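PC-Hardware von innen – Handout zur Übung 5
Khrystyna Boiko, Werkstattkurs Brullus

Heute wird endlich aufgeschraubt! Legt den Tower auf die Seite, nehmt die Seitenwand ab und verschafft euch erst mal einen Überblick: Netzteil, Grafikkarte, Arbeitsspeicher, Festplatte. Besonders schön sind die blauen Kunststoffschienen am Laufwerk, denn Blau heißt bei vielen Herstellern: Hier darf man ohne Werkzeug ran. 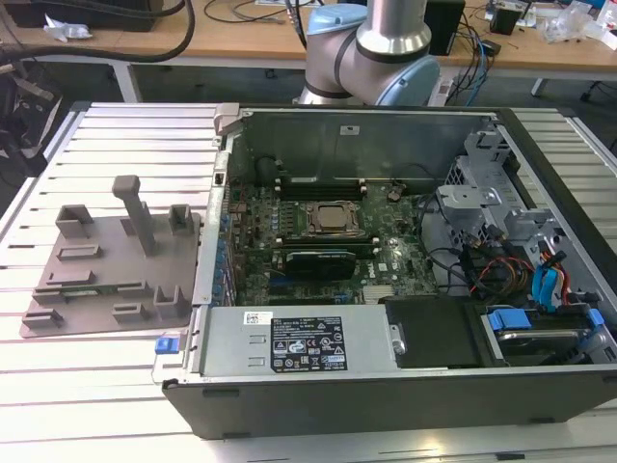
Rund um den Sockel

Jetzt wird es richtig spannend. Der Prozessor sitzt in einem Metallrahmen, und sobald die Halteplatte hochgeklappt ist, liegt er frei vor euch. Schaut euch auch die Nachbarschaft an! Die grauen Würfel neben dem Sockel sind Drosseln, die runden Bauteile mit blau-silberner Oberseite Kondensatoren. Zusammen glätten sie die Spannung für die CPU (mehr dazu im Skript ab S. 26).
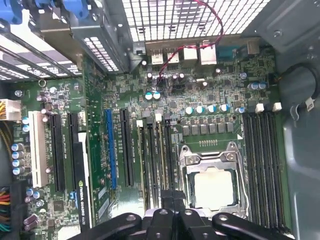

Zuletzt geändert: Montag, 5. August 2024

Bitte vor dem Anfassen immer erden und den Prozessor nur an den Kanten greifen. Reste von Wärmeleitpaste gehen mit Isopropanol und einem fusselfreien Tuch wunderbar ab.

Zum Weiterdenken: Warum liegen die Speicherbänke so dicht am Sockel? Skizziert eure Idee, wir sammeln in der nächsten Stunde!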